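The Robot Can Do It Again. Can It Do It Differently?

The first time I watched the Torna software run a robot, it picked up a game controller and turned it over. It took its time, but the thing got picked up, and everybody in the room seemed pleased. I asked for it to be done with the controller facing the other way. There was a pause of the kind you hear when you ask a restaurant to split the bill by item.

"We can do that," said Dace Lepik. "We would have to look at the planner first."

Lepik runs the control group at Hundetti, a small company that sells software for robots other people build. Its main product, Torna, is meant to sit between a robot's cameras and its motors. It looks at the table, decides what is on it, works out a path for each arm and sends the joints their orders. Hundetti's brochure calls this "general manipulation." I have been reading brochures about general manipulation for long enough to own several that describe products that no longer exist.

I spent part of November in the company's lab trying to find out how much of the claim holds up once somebody moves the furniture. Lepik, to her credit, let me move it.

Torna is really four programs, and they don't fully trust one another. The perception module produces a guess about each object: what it is, where it is, which way it points. The planner takes that guess and searches for a motion that won't hit anything. The controller turns the motion into joint commands. The fourth piece, which the company named Sedgwick and which gets the least space in the brochure, watches the other three and stops everything when their stories don't match.

In a week of sitting next to the operator's screen, I came to think of Sedgwick as the only honest one of the bunch. It stopped the robot a lot. It stopped it when the perception module changed its mind about an object's direction halfway through a reach. It stopped it when an arm was a hair off its expected path. Once it stopped it before anything had moved at all, and the log said only "plan stale."

"That one is a clock problem," an engineer told me. He said this the way a homeowner says the basement is a little damp.

The clock problem turned out to be worth an afternoon. Camera frames and joint readings arrive at different times, and the software has to pair them up. If the pairing slips, the system is planning for a hand that has already left. On a slow reach you would never notice. On a fast one, the arm heads for a place where the object used to be. Hundetti's answer for now is to move slowly, and its demo videos, I noticed, are sped up. There is a small caption saying so. You have to pause to read it.
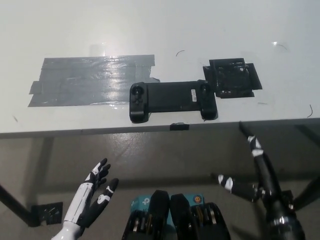

Most of the trouble I saw began before an arm left its resting position. A game controller looks like an easy target, and for a person it is. For the perception module it is a dark shape with two bulges that look much the same from either end. Get the direction wrong and every later step is done perfectly and uselessly. The planner has no opinion on the matter. It was told the left grip is over here, so over here is where it goes.

White tabletops are their own headache, because overhead light bounces off them and the software has to decide whether a bright patch is a thing or a shine. Dark tape next to a dark object is worse. Lepik's group trains its model to separate the two by edges and height, and it mostly manages. "Mostly" is a word I heard in that lab more than any other. I asked what it meant in numbers.

The numbers, when they came, were interesting. Hundetti's training set for the tabletop work holds 4,000 recorded attempts. Of those, 1,783 were collected with the object in a starting pose that the team had chosen ahead of time. The brochure says the system has an 80 percent success rate. It took me three emails to learn that this figure was measured on those same chosen poses, and that an attempt Sedgwick had halted was left out of the count. It was filed as "not executed."

I think this matters more than any single failure. If a waiter drops one tray in five, you know what you've hired. If he also declines to pick up most of the trays, and those are left off the record, you don't know anything. Lepik didn't argue the point when I put it to her. She said the measure came from an older test, that sales liked it, and that her own group used a different one in-house. She wouldn't tell me what the in-house figure was. She did say it was lower.

There is a serious case for what Hundetti is doing, and I don't want to skip it just because the marketing annoys me. The old way to get a robot to handle objects was to bolt everything down. You built a fixture, you taught the arm its points, and you kept people from touching the fixture. That works very well and it is why factories still do it. It is also expensive every time the product changes. Software that could cope with an object set down any old way would save a lot of engineers a lot of dull weeks.

The planner is the best part of Torna, and I'd be happy to see it sold by itself. It is fast, and it shows its work. When it fails to find a path it tells you which joint ran out of room and near what. I watched a new hire use that message to fix a bad arm setup before lunch. The tooling around it is good too. There's a replay viewer that lines up the camera feed with the planned motion, so you can drag back to the moment things went wrong and see what the software believed. I have used consumer video editors that were less pleasant.

The controller I'm less sure about. Two-armed work depends on both arms agreeing on when to squeeze and when to let go, and Torna handles this with a shared schedule. If one side falls behind, the other is supposed to wait. Version 2, the one I saw, waits by freezing in place, still gripping. An engineer described this as "safe by default." It may be safe for the robot. I would want to know more about what's being gripped.

I also called Garnurer, a packaging firm that tested Torna on a sorting line and then sent it back. Its automation lead was polite about it. The software did the job in the trial, she said, and kept on doing it until the line switched to a shinier bag. After that the robot stopped so often that a worker had to stand beside it and press resume. "We already had a worker," she said. "That was the part we were trying to change."

Hundetti says the next release deals with shiny packaging. I asked whether it had been tried on Garnurer's bags. It hadn't, though a request for samples had gone out.

On my last day I asked again for the controller to be turned around, and this time they had it ready. Perception got the direction right, the planner found its path on the first search, and one arm rose toward the table. Then I asked for one more try, with the controller pushed a hand's width closer to the edge. Sedgwick stopped the run twice. On the third attempt the gripper closed, a little off center, and the controller came up tilted but it came up.

Lepik had already opened the replay viewer and was dragging back through the second stop. She wanted to know why the grasp point had jumped. I asked if the last three attempts would go into the success rate. She said she'd have to check how they were logged.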